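April, bench 2, wrist camera and grasp planner

Moved the block detector over to the Cundetti branch this morning. The old one kept merging the gray block with its own shadow, so the grasp center came out shifted left. Now fitting the top face only and using the hole as a check on the center. Exposure set to 800, depth filter window back to 200.

Replayed the pre-grasp view before letting the planner close.
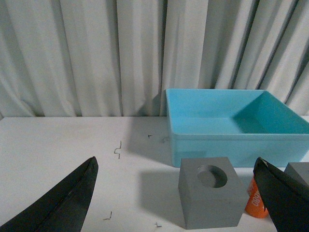

Wrist view, gray block between the fingers, blue bin behind.

Open items:
The debris bits on the table show up as tiny clusters. Raised the minimum cluster size to 200 points. Wipe the table anyway.
Right finger overlaps the orange cylinder in this view. The self-mask needs to be a bit wider on that side or the cylinder gets a bad outline.
Bin wall is still missing from the collision map when the approach is low. Bohumila Havlíček has a patch for that in the Lirkaddale repo, not merged yet.

Next: rerun with the patch, same start pose, log the planner timeouts.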